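Mondau slid again before lunch. Third drop since April, and the desk at Katby barely looked up. Irina Preda had sold half her position at 29. Kept the rest – stubborn, she says.

The chart isnt pretty. Support near 24, tested 2 times, held both. Volume thin. Buyers waiting for somebody else to go first.
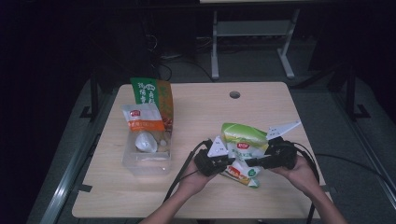 Both hands on the grips, over a pale wooden table.

Jianguo Jiang trades the same stock from home and sees it diffrently. He wants a close over 29 before he touches it. Until then, cash. Small orders in Prollon, up to 3 a week, tight stops.

Preda shrugs at that. Her stop is at 24, her coffee is cold, and the afternoon session opens in a few minutes – back to the screens.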